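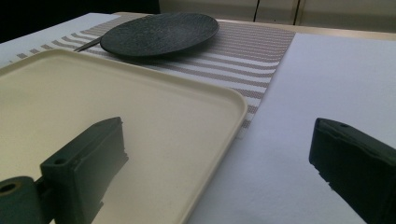 Moko Stovetop Rice Pot, by Ilto

We put off stocking this pot for almost 4 years. The maker's sheet says it cooks "perfect rice every time," and we've read that line on the box of every rice pot that ever came through the door. Most of them scorched.

The Moko scorches too if you leave it on high. Keep the burner low after the first boil and you get decent rice, a little firm on top, with a thin crust at the bottom that half of our customers want and the other half scrape into the trash.

What you get
Pot with two side handles
Inner lid and outer lid
Paper measuring guide (skip it, see below)

Holds 500 g of dry rice at most. The sheet says 578 g. We tried 578 g and spent the evening wiping starch off the stove.

About that measuring guide
It gives one water amount for all white rice. Older rice needs more water and new-crop rice needs less, and no printed card can know which bag you bought. For jasmine we use 290 g of rice and a bit more than the same weight of water, rinse twice, and let it sit with the lid on for as long as we can stand to wait.

Brown rice
Possible. The instructions call it "easy," which we'd question. You have to soak it first, and even then the grains near the rim came out chewy in two batches out of three. If you mostly eat brown rice, buy something else. The Oda is uglier and does a better job.

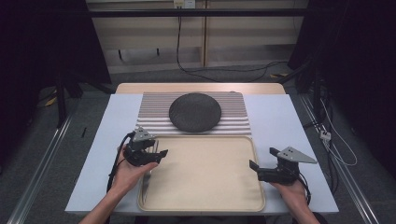
Gray round plate on a ribbed mat, with a beige tray in front

The two lids
Ilto says the double lid "locks in flavor." We cooked the same rice with both lids and then with only the outer one, and Kidus Tufa, who does our buying and was hoping to be impressed, couldn't pick which bowl was which. The inner lid does cut down on boiling over – that much is real, and it's a fair reason to use it.

Stoves
Gas and electric coil are fine. It won't work on induction without a plate adapter, and we don't sell one. Not for the oven. The box has a little oven symbol on it, but the leaflet inside says no, so we're going with the leaflet.

Cleaning
Soak, then a soft brush. "Dishwasher safe" is printed on the base. Ours went dull after a handful of cycles, so wash it by hand if you care how it looks.

Shipping and returns
Ships from our Plenach store. Unused pots can come back in the original box. Used pots can't, even if the rice was bad.

Page checked March 11, 2024.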